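Hand keeps squeezing after the release command and then faults out, what am I missing?

Tutville Makers Help > Robots and automation > Faults and safety
Posted by nustorum_garage, 10/14/26
Status: open

Hi all, long post, sorry in advance. I've got a two-arm tabletop setup with multi-fingered hands on both arms, and I've been teaching it to pick up drink cans and set them down on either side of a tray. The left one has been an angel. The right one has started doing something that scares me a little.

It goes to the can, closes, lifts, comes back down, all lovely. Then I send the release and the fingers don't open. They squeeze harder! I can hear the motors change pitch, and after a bit I get a fault and the hand goes stiff. Twice now I've had to hit the stop and peel the fingers off by hand, and the second time the can had a dent in it you could lose a grape in. It was a full can too, so you can imagine how happy I was to be leaning over it.

The counts I'm logging for the thumb: it closes at 2098 and that holds the can just fine. When it goes wrong the target jumps to 2130, and on this hand higher means tighter. I never asked for 2130. I've searched the whole script and that number isn't in there anywhere.

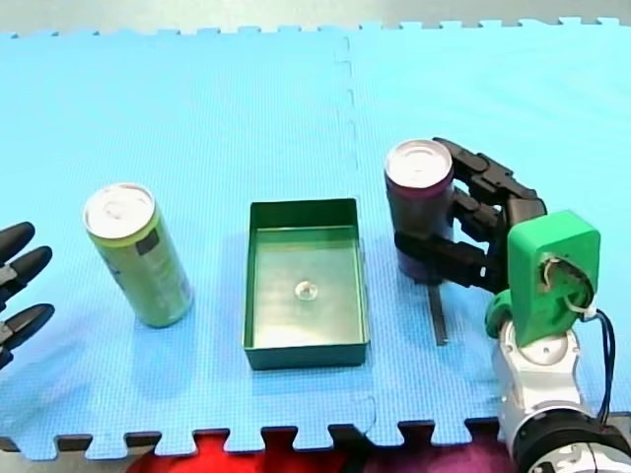
Olik_bench wants to know whether I power the hand down between runs or leave it on, and says a target I didn't write is nearly always coming from somewhere that remembers, so stop reading the script and go look at the saved calibration. Fair point. I leave it on all afternoon. I do have a calibration file, and I think I copied the left hand's file over to the right when I rebuilt the wrist, but I thought I'd changed everything that needed changing.

Other stuff that may matter:

Firmware is the same on both hands. The power supply is the same one I've always used. It doesn't happen every time, and I went 47 cycles yesterday without a single problem before it did it again. It only happens with a can in the grip. Opening and closing on air works all day long.

I'd love to know what to check first, and also whether I should be running this at all right now. My desk is not big and my face is usually pretty close to it.

Olik_bench

OK, so I read your reply about copying the file and I'm now fairly sure that's where your trouble is. I did the same thing last winter with a different hand and spent two weekends blaming the cables.

Left and right thumbs are mirrored. If you copy the file across you have to flip the direction, which I bet you did, because otherwise it would never open at all. But there's usually a second place where direction matters, and that's the little back-off move. A lot of hand controllers, when they feel a load on a finger at the moment you tell it to release, will first nudge the finger a few counts to unload it and then open. If the sign on that nudge is still the left hand's sign, it nudges INTO the can. The load goes up, it nudges again, and off you go until the overload protection kicks in. You went from 2098 to 2130, which is 32 counts in the wrong direction. See if your nudge is set to 8 or 16 or something else that goes into 32 evenly. If it is, I'd be buying myself a donut.

It would also explain why it behaves on air. No load, no nudge. And why you get long good stretches, if your grip happens to land just under the load threshold most of the time.

How I'd test it: take the can away and use something squishy, like a rolled-up sock or a chunk of pipe foam. Close on it firmly enough to trip the threshold, send release, and watch the thumb target in the log. If it climbs before it drops, you've found it. Fix the sign, save, and then power the hand all the way off and on again. Mine kept the old value until I did that, and I thought my fix hadn't worked.

And please, no full cans until it's sorted. Empty ones are fine, or a cardboard tube.

boonchu_fan

could be a cable. mine did weird stuff and it was a cable. try swapping them

Tutville Tinkerer

I'd go with Olik on the cause, so I'll just answer the safety part because it got skipped over.

No, I wouldn't run it as is. A hand that tightens when you tell it to let go is the one fault I won't work around, even on a small desktop machine. Today it's a can. Some other day you reach in to straighten something and it's your finger. Before you do any more testing:

Set a hard upper limit on the thumb in the controller itself. Your script can't help you if the bad number isn't coming from your script. If 2098 holds the can, put the limit there for now and live with it.

Turn the current limit down as far as you can while still getting a grip. You can bring it back up later.

Move the stop button to where your hand already is. Mine used to sit behind the monitor, and I found out what a bad idea that was when I needed it.

Don't peel the fingers off while the hand has power. I know you said you hit the stop first, but check what your stop really does. On my old Boonchu controller it only froze the motion and the motors kept holding, so I was fighting the thing with my thumbs for a good minute before I figured it out. Pull the plug on the hand, wait for it to go limp, then move the fingers.

I'd check the left hand too. It's been good so far, but if both files have been edited I'd want to see it let go of that sock a bunch of times before I trusted it.

nustorum_garage

Quick update before dinner. The nudge is set to 16. Still the left hand's sign. Olik, go get your donut! I haven't run the sock test yet, the hand is unplugged, and my stop button does the same freeze-and-hold thing, so that gets fixed first. Will post the log when I have it.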